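Household Linens and Cloths, Unit 7: The Humble Cleaning Cloth
Handout for the evening course in home care, Brornlow Adult Learning
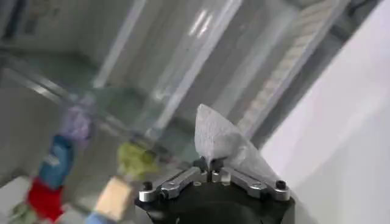
A student wrote to ask whether a cloth that has gone gray is finished, or whether it can still be trusted on glass, and would we please settle it before the whole class throws out a drawerful. No, it isn't finished! Gray is only a color. A cloth that has been boiled and rinsed and worn thin over years of Saturdays' worth of chores is often the nicest one in the house for windows, and I would be sorry to see any of you part with one on account of its looks.

So let us begin with that, and come back to the washing afterward.

What you want from a cloth for glass

Take the cloth in your hand and crumple it, then let it open again. A cloth with a lot of starch or finish left in it will feel slippery and push water about without picking any up. An older one gives way softly and drinks. New cotton cloths need several washes before they get there, and I usually put mine through with the towels and forget about them for a month.

Lint is the other matter. Rub the dry cloth on something dark (a coat sleeve does very well) and look at the sleeve. If it has left fluff, keep that cloth for the stove or the floor.

Clear plastic is a different animal from window glass, and several of you asked about this last time with shelves and splash panels in mind. It scratches. Rinse the loose dust off first with plenty of lukewarm water and a drop of dish soap, then go over it with a soft damp cloth and hardly any pressure. No paper towels, please, and no window spray with ammonia in it. Streaks show up worst when the light comes from the side, so have a look at the panel from both ends before you put the bucket away.

Folding

Fold in half and in half again, and you have eight clean faces to work through, counting both sides as you open and refold it. Turn to a new one as soon as the old one drags. The people at the Tetby laundry, where our class went in October, get through 3,000 cloths in a busy stretch and fold every last one the same way, which I found rather cheering.

Washing and drying

Cloths together, away from anything fuzzy. Hot water for cotton, warm for the microfiber kind, and leave out the fabric softener altogether, as it coats the fibers and you will be back to pushing water about. Shake each cloth hard before you hang it. Pinched up by the middle it dries in a stiff little peak with damp folds underneath, so hang it by one edge, spread out, with air on both sides.

If you have a Kemeys drying rack like the one in the classroom, the lower bars are closer together and suit small cloths best.

For next time

Bring two cloths from home, one you like and one you don't, and a jar with a lid. Read the pages on stains in your Zorel workbook, starting at page 53. We will be doing grease first and then, if there is time, candle wax.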